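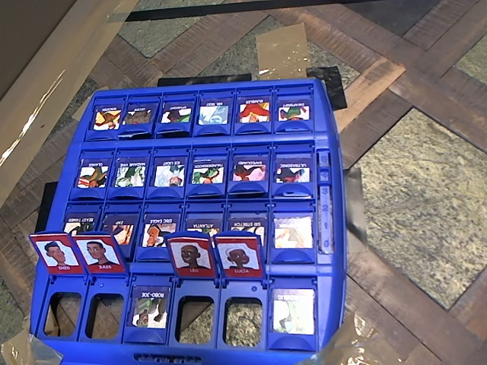 Salilska Closes Its Spring Season With a Long Night of Hard House

10 May 2019

The club night Salilska finished its spring season at the Prerwood hall with two rooms of music and a very full floor. The organizers sold 108 tickets before the doors opened, and the rest went at the entrance during the first hour.

The main room was opened by Hsiu-ying Lui, who played slow and deep records for the early guests and then raised the tempo little by little. Lui is better known for trance, but she told us that she bought her first hard house record as a student and always wanted to play a full set of it. "I practiced this set at home for many weeks," she said. "My neighbors know it very well now."

After her came Tullio Sartori and Lino Cirillo, playing back to back for the first time. The two DJs have shared many lineups, but until now they never shared the decks. They took turns with two records each, and the change between their styles was easy to hear -- Sartori likes long breakdowns with piano, while Cirillo prefers short, hard tracks with almost no melody. The loudest reaction of the night was for an old Cirillo production, "Revura", which he had not played in public for several years. He has made a new mix of it and hopes to release it before the summer.
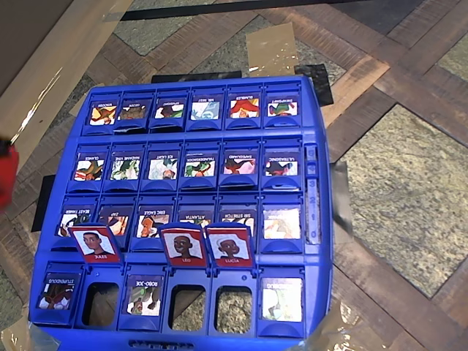
In the second room the music was softer. Italo Gentile played house and disco on vinyl only, and many people stayed with him for the whole evening. There was a short stop when one of the turntables lost its signal, but a technician changed the cable and Gentile started the same record again from the beginning, to big applause.

The last set belonged to Thomas Rinaldi, who started Salilska and still books all the artists himself. He kept the main room busy until closing time and ended with a slow track, as he does at every season finale. Speaking at the bar afterward, Rinaldi said that the night will take a break during the hot months and come back in the fall in the same hall. He would like to invite more new DJs to the second room, and he asks them to send a recorded mix of one hour, without talking over the music.

Recordings of the Lui set and the back-to-back set will be put on the Salilska page later in May. The Gentile set was not recorded. Guests who left a jacket in the cloakroom can collect it from the Prerwood office in the afternoon -- please bring the ticket with the number.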